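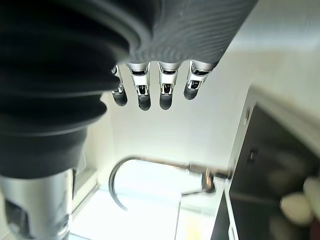
Gooseneck faucet with the side lever, against the white wall

Print this page | E-mail this to a friend

Posted in November by Kaijage

Need help with a kitchen faucet, tall gooseneck type, chrome, one lever on the side. Lever has gotten really stiff over the last month and now when I shut it off it keeps dripping for nearly 5 minutes. Sometimes quits, sometimes I have to wiggle the lever. Hot side seems worse but not sure.

It's a Biketti, came with the place, no paperwork. Looked underneath with a flashlight, cabinet floor is dry, so at least theres that. Don't want to buy a whole new one if its just a part. Local plumber wants 670 to come out and put in a new faucet, seems nuts to me?? Sink and everything else is fine. Wall behind is plain painted, no tile, so I also don't want water getting back there if I take it apart.

Anybody done one of these? Tools I have: adjustable wrench, hex keys, pliers, the usual junk drawer stuff.

Zadness
Cartridge. Stiff lever plus drip is almost always the cartridge on a single handle. Did mine in the spring, different brand but same idea.

Shut off both valves under the sink first. Then open the faucet and let it run out till nothing comes. Put a rag in the drain, you WILL drop the screw.

Look on the lever for a tiny plug or a hole, usually underneath or on the back. Pop the plug, there's a set screw, hex key, back it off a couple turns but dont take it all the way out. Lever pulls off. Under that is a dome or cap, unscrews by hand mostly. Then a nut. Mine took a 17 mm wrench to get moving, yours could be different, adjustable is fine if you tape the jaws so the chrome doesnt get chewed up.

Pull the cartridge straight up/out. Note which way it faces, take a phone pic. Bring the old one to the store and match it, don't guess off the website. I guessed, had to go back 2 times.

New one in, nut snug but not crazy, turn the water back on slow. Whole thing was maybe a half hour not counting driving.

670 is a lot but I bet that includes the faucet. Ask what they'd charge for just the cartridge.

Posted by a guest
just replace it. these things arent worth fixing

Julla
Before you buy anything, check how long the drip goes on. A tall spout holds a fair bit of water in the curve and it can dribble out after you shut it off, thats normal for a little while. Try this: shut it off, dry the tip, come back in an hour with a paper towel. If the towel gets wet again its a real leak and Zadness is right. If its dry you might only have the spout draining, and the stiff lever is a seperate thing.

For the stiff part, take the lever off like he says and look for white crust. Hard water here and mine was packed with it. Soaked the cartridge in plain vinegar overnight, rinsed, little bit of silicone plumbers grease on the o-rings (NOT vaseline, it eats the rubber). Still going fine.

Also work the shutoff valves open and closed before you start. If those are stuck or won't close all the way, stop there and deal with that first. Or use the main.

No worries about the wall, with the water off you'll get a cupful at most. Throw a towel behind it.

Contact us | Copyright, all rights reserved | Back to top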